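Tapas night at home: tips for feeding a crowd from a small kitchen

March 11, 2019

What a winter it has been for small plates! Hovier has brought back its Sunday-style sharing menu, Levchenko has opened a second counter over at Testside, and everybody I know suddenly wants to eat with their fingers (me included). I had a go at doing the same at home in January, and I have been tinkering ever since. It's far easier than a roast once you get the order of things right, so these are the tricks that have stuck.

Start with the cold things. Olives, marinated peppers, white beans with lemon and a soft cheese can all be made the day before, and the beans are much better for the wait. Take them out of the fridge an hour before people arrive. Cold kills the flavour of olive oil, and peppers straight from the fridge taste of very little.

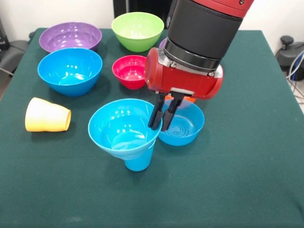
Then pick two hot dishes and stop there! I know the temptation. My first attempt had five, all wanting the oven at different heats, and I ate standing up at half past nine. One thing from the oven and one from the hob is plenty. Potatoes are the obvious oven dish: cut them small, steam them dry in the pan after boiling, and get the oil properly hot at 200 degrees before they go in. Give them room on the tray too, or they go soggy and sulk.

For the hob, prawns with garlic are wonderful and take no time. Slice the garlic thinly, start it in cold oil and let it warm up gently, so the flavour gets going before anything browns. The prawns go in last, with a pinch of smoked paprika once the pan is off the heat (paprika burns in a blink and turns bitter).
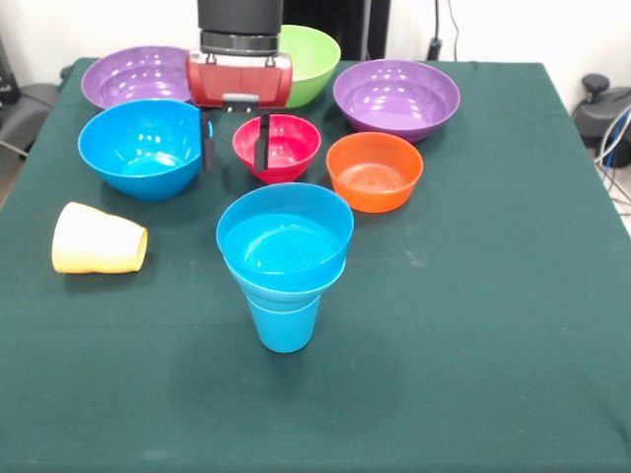 Marrow & Thyme wrote in to say the garlic tip works just as well with mushrooms, and that a splash of dry sherry at the end makes them taste like something from a proper bar. "Do salt them late, though, or you'll be boiling them in their own water."

I've tried it and it's lovely. Chestnut mushrooms, cut in quarters, lots of parsley.

Bread needs more thought than it gets. Buy it in the morning, slice it late, and toast half. For tomato bread, grate the tomatoes on the coarse side of a box grater and throw away the skin, then drain the pulp in a sieve for a few minutes. Salt the bread first, then spoon the tomato on at the very last moment.

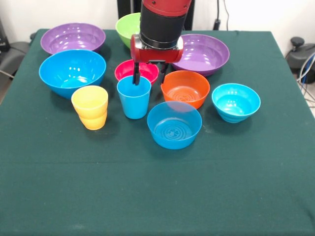
Bowls and cups in bright colours on a green cloth.

A few smaller things I swear by:

Put out a dish for olive stones and prawn shells before anyone sits down.

Mix aioli in a tall jug with a stick blender. If it splits, start again with a fresh yolk and dribble the split lot back in.

Fry almonds in a little oil, drain on kitchen paper and salt them while hot. Make double!

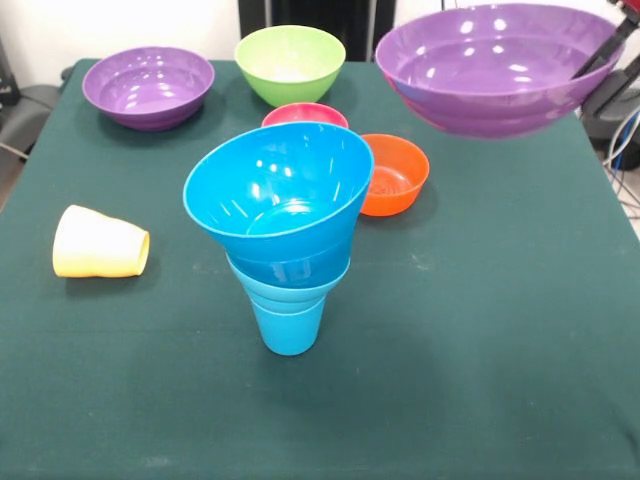 Leftovers are half the fun. Potatoes and peppers go straight into a thick omelette the next day, cooked slowly with a lid on and turned out onto a plate. The beans make a fine soup with some stock and the end of the loaf. Prawns I never keep, but there have never been any left to argue over.

Next on my list is salt cod fritters, which Trulik does beautifully and I have so far managed to weld to the pan. If you've got a batter that behaves, please send it in!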